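Clarnus Property is hiring a Land Listings Assistant

Location: Undadberg office, with site visits in Jenum and the lake villages
Hours: 27 per week, spread over 4 days
Start date: as soon as the right person is free

Clarnus sells building lots, small farms and undeveloped acreage. We have a permanent opening for someone to prepare our land listings from the first visit to the day the lot goes online. You would report to Rahel Lüthi, who runs the listings desk, and work most days with our surveyor contact at Kälin.

The job is part desk, part field. You will walk lots with the owner, check boundary markers against the plan, take notes on road access and slope, and write the listing text. Back at the office you order title extracts, answer buyer emails and keep the map files up to date. We carry up to 125 active lots at a time, and most are under 1,000 square meters.

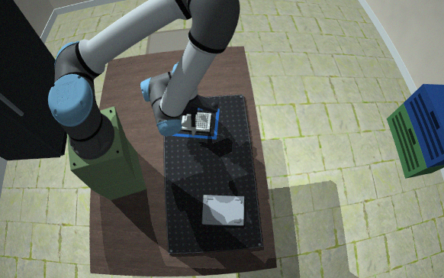 Listing text is the largest part of the work. Buyers read it closely and call us when a detail is wrong, so we want plain wording that matches what is on the site. A few of our lots come with an old house or a barn still standing, and then you will describe interiors too. If a floor is stone tile laid in staggered rows, write that, and leave out "charming". If the table staying with the house is dark brown wood, it goes on the inventory under those words.

What we need from you:
A driver's license and your own car (mileage is paid)
Clear written English
Some experience with plans, zoning rules or land records
Boots – several of the Jenum lots have no paved access

Experience in a real estate office helps but is not required. We pay for the licensing course after the trial period.

Send a resume and one page of your own writing on any subject to Damian Lüthi at the Undadberg office. Applications close 4 May 2023. Interviews are held in person and include a short walk over one of our current lots.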